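How to Set Up a Snack Station for a Classroom or Club

Print this page | E-mail this page

17th January
By Khanyisile Dlamini

A snack station saves you from handing out food one child at a time. It takes an afternoon to set up and very little work after that. These steps are written for an after-school group, but they work just as well in a break room.

1. Ask about allergies first

Send a short note home before you buy anything. Ask about nuts, milk, eggs, wheat and sesame, and ask whether a trace is a problem or only the food itself. Keep the replies in a folder near the station, where a substitute can find them.
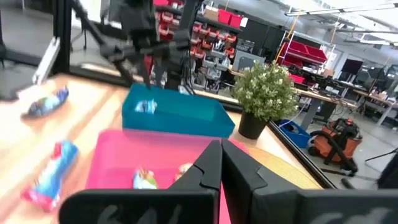 If a family doesn't answer, call them. At Grastden we waited on two forms until the second week of November, and we should have picked up the phone much sooner.

2. Pick the spot

Choose a table away from the door and out of direct sun. Chocolate softens fast on a windowsill. You want space for a line to form along one side, and a trash can at the far end.

3. Choose what to stock

Stick to single-serve packages that are sealed by the maker. Read the label on every new box, even if you have bought the same snack before — recipes change. Write the earliest date on the outside of the carton with a marker.
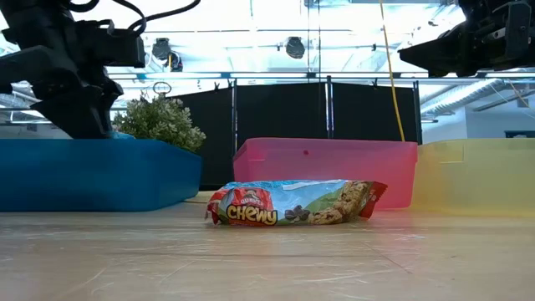 Avoid anything that needs a spoon or a refrigerator. Crackers, dried fruit and pretzels all keep well. Buy no more than 10 days' worth at first, until you know what gets eaten.

4. Sort it

Use shallow, open containers in different colors. Give each color a meaning and keep it that way all year. You can sort by allergy group, by day, or by kind of snack. If allergies are serious in your group, put those snacks on a separate table.

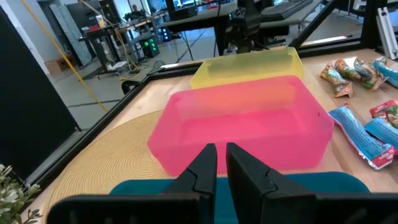 A pink storage box with an open top.

Label the front of each container in large print. For younger children, add a drawing.

5. Set the rules

Post them at the children's eye level. Ours are:

Wash your hands first.
Take one.
If you touch it, it's yours.
Wrappers go in the trash.

6. Restock

Pick a set time, such as after pickup. Put new packages at the back or bottom so the older ones go first. Sipho Mokoena, who runs the Mthembu group, does a full check every 14 days — he empties each container, wipes it with warm soapy water, dries it, and looks at all the dates. 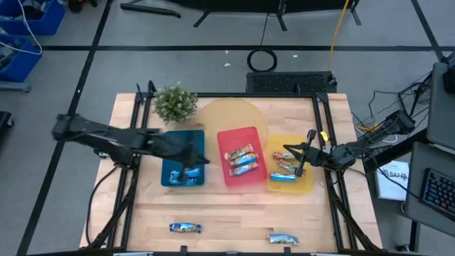 Keep a sheet inside the cupboard door for writing down what ran out and what was left over. After a month you can cut the snacks that don't move. Store spare cartons off the floor in a dry cupboard with the lids closed.

Contact us | Copyright Grastden After-School Network | Back to top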